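Notebook entry, Recorder Timing Bench, Stotden Forensic Services
27 May 2019
Entered by: Aino Kemppainen
Matter: Coronial referral, Qaisi Street fatality. Recorder clock examination, continued from previous entry.

Purpose

The Coroner's office has requested a statement on the accuracy of the clock in the Zoltard recorder seized from the ground-floor premises. Counsel assisting intends to place the footage beside the emergency call log, and the displayed times cannot be relied upon until the offset has been measured and its behaviour described.

Condition on receipt

Seals intact and matching the transfer form signed by Raed Zein. The recorder holds 2 drives, both imaged before it was powered on. All playback below was carried out on working copies. Network port left disconnected throughout so that the unit could not correct its own clock.

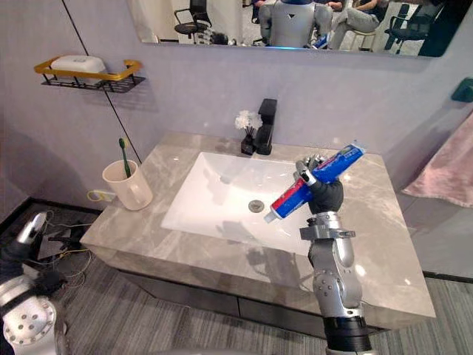 Toothpaste tube in hand above the basin.

Measurement

The recorder was started on the bench supply and its on-screen clock filmed together with the laboratory reference display. Offset at first reading: recorder slow by 630 seconds. The reading was repeated after the midday break and again before close, for 3 readings in all. No difference between them could be resolved at the frame rate used.

This does not establish the offset on the night of the incident. The unit was without mains power between seizure and examination, and the backup cell is of unknown age. Karim Saab is to obtain the cell's part number and measure it under load before anything is said in the statement about drift in storage.

The event log shows a manual time change in the preceding December and no network synchronisation after it. Daylight saving adjustment is switched off in the menu. I have noted the menu path in full on the worksheet, as defence may ask for it.

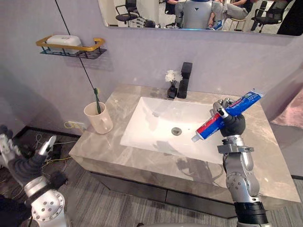
Marble vanity, black tap and white flowers.

Comparison with an outside source

Wálter Nina has identified a bus passing the premises on channel 2. If the operator, Sustach, still holds position data for that service, the passing time can be taken from it and the offset at the incident date checked without reliance on the backup cell. A request has been drafted for the informant's signature. The retention period is not known to us and the request should be treated as urgent.

The street camera on the opposite corner is a weaker source. Its own clock has not been examined, and agreement between two unexamined clocks would be of little value to the court.
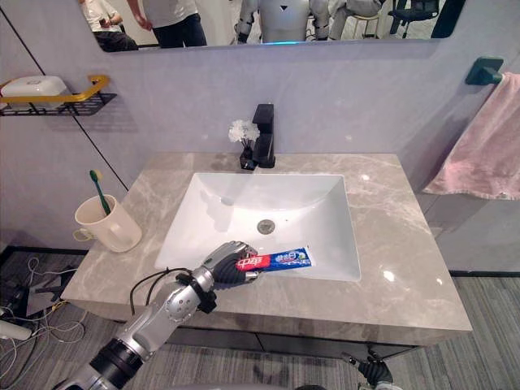
Wording for the interim statement

Proposed text: "At the time of examination the recorder clock was slow by the amount stated in Annexure A. No opinion is offered at this stage as to the offset at the date of the incident." The word "tampering" in the referral letter is not to be repeated. The log records a change of time. It does not record who made it or why.

Draft circulated to the section for technical review. Hash values checked against the imaging sheet and both initialled. Recorder resealed and returned to the exhibit store.
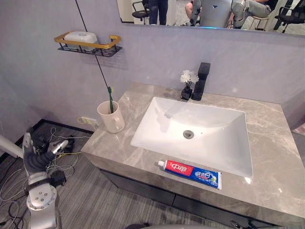 Rachid Slaoui asked that the interim statement be held until the bus data has either arrived or been refused, on the ground that an offset measured only at the bench is likely to be quoted as though it applied to the night itself. He also asked for the time zone setting to be added to Annexure A. The second point is accepted and the annexure amended. On the first, the Coroner's office is to be told of the delay in writing and asked whether it wishes to receive the interim version regardless.

Outstanding

- Backup cell: part number and load test (K. Saab)
- Request to Sustach: signature and service (W. Nina)
- Letter to the Coroner's office (A. Kemppainen)
- Frame rate of channel 2 on the incident date, to be confirmed from the file headers

Print this entry | E-mail this entry

Related entries
Zoltard recorders: export formats and player versions
Exhibit transfer form, revised layout
Reference display: calibration record
Annexures to interim statements: house style

Last updated: December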